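Forum > Garden and Outdoors > Pumps and Watering

Float switch wires, solder or connector?

drukden_pond
Hello all. I have a small pump in my rain tank, 200 liters, bought from Flekov in August. The float switch stopped working and I want to put in a new one. Should I solder the wires or use a plug? My plugs are of the small white kind with thin wires.

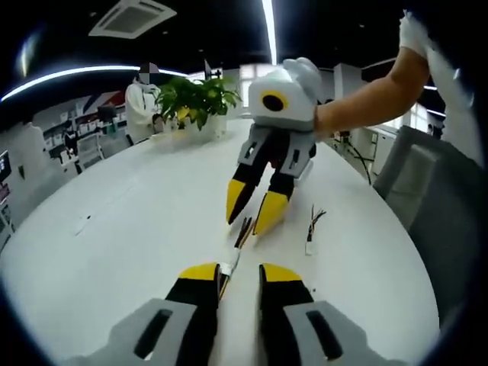

Small white connectors, thin colored wires

mossbucket
Solder and heat shrink. Plugs go green in one winter.

pitkanen_fan
I don't agree. My Pitkänen pump has had plugs for 700 hours of running and they are fine. You only must keep them above the water line.

mossbucket
Above the water line is still damp air. I changed three of them at Killcombe allotments.

drukden_pond
Thank you both. The tank lid closes badly, so the air inside is always damp. I think now to lead the cable out through the overflow hole and make the joint in a box on the wall – then a plug can be enough. I would like to keep the colors the same on both sides, with red, yellow and white wires and one white block like this, so that I don't mix them in spring.
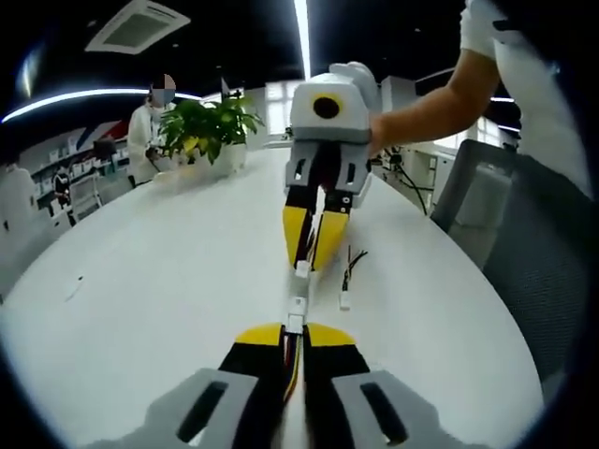
pitkanen_fan
Box on the wall is good. Put the cable entry at the bottom.

mossbucket
OK, in a box I can accept it. But use grease.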